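Speaker notes — Good practice for small assembly cells
Naltmont session, 19/09/2025

Opening. Say who we are: the Limmont group, writing cell rules for Kobzar since December. Skip the company slide if we start late.

Slide 2. The rulebook is 13 rules on two pages. The old one ran to 300 pages and people kept it in a drawer. Read rule 1 aloud: no program runs at full speed until it has run once at reduced speed with the same part and the same tool.

Slide 3. Risk assessment. It belongs to the whole application. A certified arm with an unchecked gripper is an unchecked cell. Ask who in the room redoes the assessment after a finger change. Wait for hands.

Slide 4. Approach rules. Every pick gets a written approach height and direction. Same for fixtures and for boards. Over live product we cap the approach speed and set the force limit low — the Surodgate cell logged 468 contact stops before we did this, and most of them came from approach moves nobody had written down.

Slide 5. Cables. Any cable inside the work area is either tied down or marked as a keep-out zone in the program. Loose wiring is an obstacle like any other.

Slide 6. Leave both up while talking about clearance.

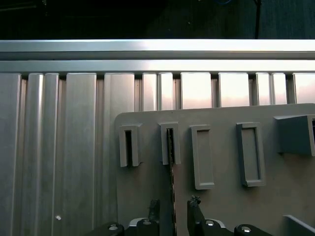

Gripper at the row of holders, then gripper over the motherboard.

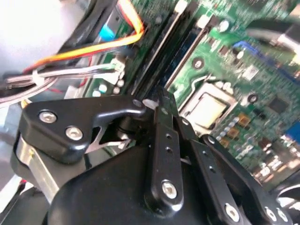

Clearance is measured from the widest part of the tool, including screw heads and brackets. People measure from the fingertip and get it wrong. Write the number in the program header with your initials.

Slide 7. Change control. 4 things trigger a new sign-off: tool, part, speed, layout. Software updates are under discussion, so don't promise anything.

Questions. If someone asks for the template, it goes out with the slides. Check the clicker battery before the break.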